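FOR RELEASE 2/3/22

Ergate Opens Registration for Root Canal Course Aimed at General Dentists

Ergate, the continuing education provider for dental teams, is opening registration for a new two-part course in root canal treatment. The course starts in August at the company's teaching rooms in Lestov and is open to any licensed general dentist who wants to keep more of this work in their own practice.

The course was written by Yevhen Yurchenko, who has taught at Ergate for 18 years and has wanted to run a full program on molars for most of them. "I'm thrilled with this one," said Yurchenko. "So many dentists tell me they are happy with front teeth and then send every molar down the road. They have the hands for it. They need time on the bench and someone next to them when the canal bends the wrong way!"
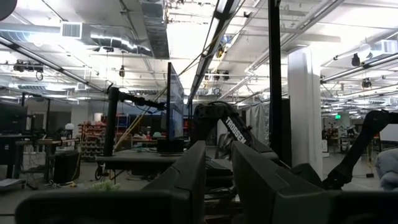
What the course covers

Part one deals with diagnosis, reading X-rays, numbing a hot tooth, isolation, and opening the tooth without taking away more than you have to. Those attending will practice on extracted teeth, and are welcome to bring their own. Part two moves on to shaping and cleaning curved canals, filling them, and choosing the right restoration afterward. There is also a session on retreatment, including when to leave an old root filling alone and when to refer.

Every dentist who signs up will present one case from their own practice between the two parts. Yurchenko reads all of them and writes back with comments, and the group then talks them through together over lunch (which often runs long, and nobody seems to mind).

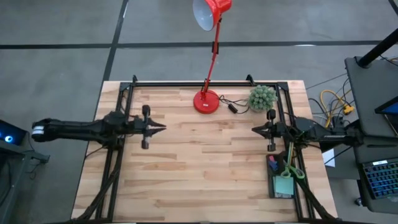
Tabletop with two robot arms and a black metal frame.

Places and fees

The Prokopenko Fund for Dental Learning is giving 200 partial grants toward course fees over the life of the program, with first call going to dentists in small towns and those returning to work after a break. The fund has already supported more than 1000 dentists on other Ergate courses. Dental assistants can join part one at a reduced fee when they attend with a dentist from the same practice.

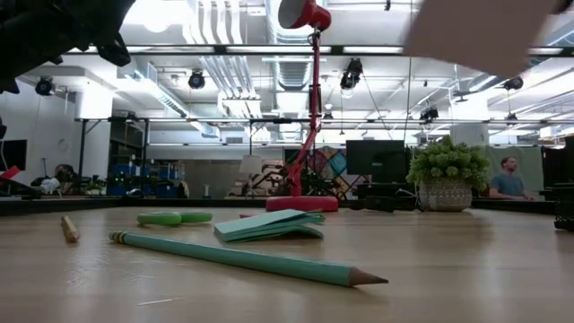 Good notes are a big part of the course, and Yurchenko is known for stopping a lecture so everyone can draw the tooth in front of them. He asks for drawings of every access opening, before and after, with the canals marked. Bring a proper sharpened pencil, and the big mint-green kind with an eraser on the end will do just as nicely as a plain one. The drawings go into each dentist's course folder along with the case write-up.

How to register

Registration is through the Ergate course office, Gokari House, Room 2716, Lestov. Please include a copy of your current license and let the office know if you would like to be considered for a grant.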